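How a Robot Gets Its Homework

Hi again! Last time I wrote about how robots see. A bunch of you asked a much harder question – how does a robot learn to do something with its hands? I spend most of my working day on exactly that, so pull up a chair.

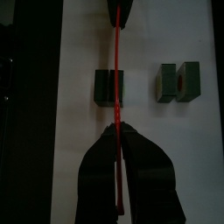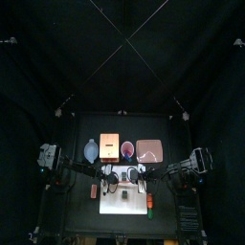

When you learned to tie your shoes, somebody showed you how, and then you tried it over and over with your own fingers. A learning robot needs showing too, only it needs a LOT more of it. Each time we show it a job from start to finish, we call that one example. An example has two parts. The first part is what the cameras saw. The second part is how the robot's joints moved, moment by moment. Put them side by side and the computer can start to match them up: when things look like this, move like that. We like to have more than one camera, too. The close-up one rides along near the robot's fingers, so it gets a great look at that skinny red rod being pinched, but it has no idea there's a blue pitcher on the table. The faraway one sees the pitcher and both arms, but it misses a lot of the tiny stuff. The computer gets to use both views, lucky thing.

So who does the showing? People do! My friend Donnie Ogilvie is our champion. He can keep going from 8 in the morning until lunch, and he hums the whole time. Renzo Zuccaro is newer, and his examples used to be pretty wobbly. Guess what – we kept plenty of the wobbly ones. If a robot only ever sees perfect moves, it gets stuck the first time something slips a little. Watching a person wobble and then fix it is really useful.

We also change things up between examples. We scoot a block over, or turn it, or start the arm from a funny spot. Otherwise the robot might just memorize one path through the air, like a kid who learns the answers to one spelling test and can't spell anything else.

Want to try it at home? Ask a friend to be the robot. Stack 7 cups while they watch, without saying a word. Now move the cups somewhere new and let them have a go. Then show them 6 more times, a little differently each time, and see what they copy. My niece copied the way I scratch my nose.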